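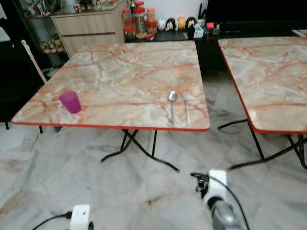 **What does Stirkari do?**

We help people who want to run for local office get their names on the ballot correctly and on time. That means nomination papers, signature sheets, filing fees, disclosure statements and the many small boxes in between. We don't write speeches, design yard signs or tell anyone what to think about parking.

## How we started

Stirkari began in Rinthorpe after a town council race in which a perfectly good candidate was struck from the ballot for using a nickname on one form and a full legal name on another. The opponent ran alone and won, narrowly, against a write-in campaign for a dog. Two of us had worked on the losing side (the human one) and spent the winter reading the filing rules, which run to 159 pages with the appendices. We read the appendices too. We don't recommend it as a hobby, but by spring we were being asked questions by strangers in the grocery store, and it seemed sensible to get an office.

The office is over the old print shop on Garside Street. The buzzer is labeled "Amano" after a previous tenant. Press it anyway.

## Who we work with

Our clients run for school boards, town councils, water districts, library boards and, once, for a seat on a drainage authority that hadn't held a contested election in 40 years. The incumbent took it well, all things considered. We work with candidates of any party and of none. If two people in the same race hire us, we tell both of them, and each gets a different member of staff and a different filing cabinet.

We don't work with ballot measures, ever since the business with the roundabout.

## What you get

- A filing calendar for your race, with the real deadlines and the slightly earlier ones we'd like you to believe in
- A line-by-line check of your nomination papers before you sign them
- Signature sheets in the current format, plus a short lesson in not letting people sign for their spouses
- Help with your financial disclosure, including the part everyone leaves blank
- Someone to stand in line with you at the clerk's office, if you want company

The standard fee is flat and covers everything up to the moment the clerk stamps your papers. Challenges and hearings are billed separately, and we'll tell you the cost before we start the meter.
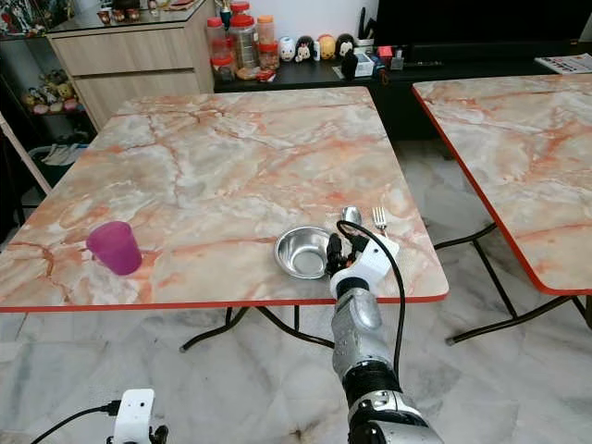
Signatures are where most first-time candidates come to grief. A council seat in our county takes 119 valid ones, and "valid" is doing a lot of work in that sentence. The signer has to be registered, has to live in the district, has to write an address that matches the voter roll and can't have signed for your rival last week. We tell clients to set up at home before they set up outside the hardware store. A plain folding table will do, with nothing more on it than a cup, a steel bowl, a spoon and a fork, and once those have been moved aside there's room for the sheets, the voter roll and a couple of elbows. Go through every line in daylight. Cross out the doubtful ones yourself, with a single stroke, and initial the margin. Then go and collect more, because you'll be short. Everyone is short.

## Things we believe, more or less

A missed deadline is missed. We've heard moving accounts of traffic, printers and a goose, and none of them has ever persuaded a county clerk.

Clerks are mostly on your side. They have a counter, a stamp and a very long day, and they would prefer your papers to be right the first time. Bring them in early in the week. Wednesday morning is good. The final afternoon is a room full of people borrowing each other's pens.

Blue or black ink. We had this printed on a mug.

Losing an election is respectable. Losing one at the counter, over a missing middle initial, is a story your family will tell at Thanksgiving for as long as you live.
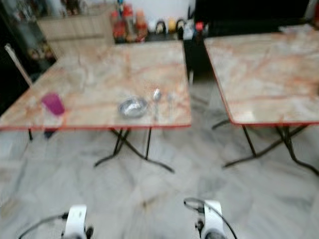
One former client, who still writes to us, thinks we make the whole business sound grimmer than it is, and that collecting signatures was the best part of her campaign. She met more neighbors in two weekends than in the eleven years before, she says, and only one of them set the sprinklers on her. She has asked us to put this on the website, so we have.

She's right, for what it's worth. Rinthorpe turns out to be full of people who will stand on a porch and talk about storm drains until it gets dark, and some of them ought to be running for something. If you suspect you're one of them, come and see us before the filing window opens.

## Small print

Stirkari is a private company. We aren't a law firm, a party, or a branch of the county, although we do get the county's mail. We don't donate to campaigns or accept payment in raffle tickets. Our free guide to filing for local office has been downloaded 3,000 times, including, we believe, quite often by the clerk.

## Finding us

We're upstairs on Garside Street, second door after the bakery. The stairs are steep, and if they're a problem, call from the sidewalk and we'll come down to you. During filing season we stay open until the clerk's office closes. The rest of the year we keep ordinary hours and answer email the same day, except in November, when we're asleep.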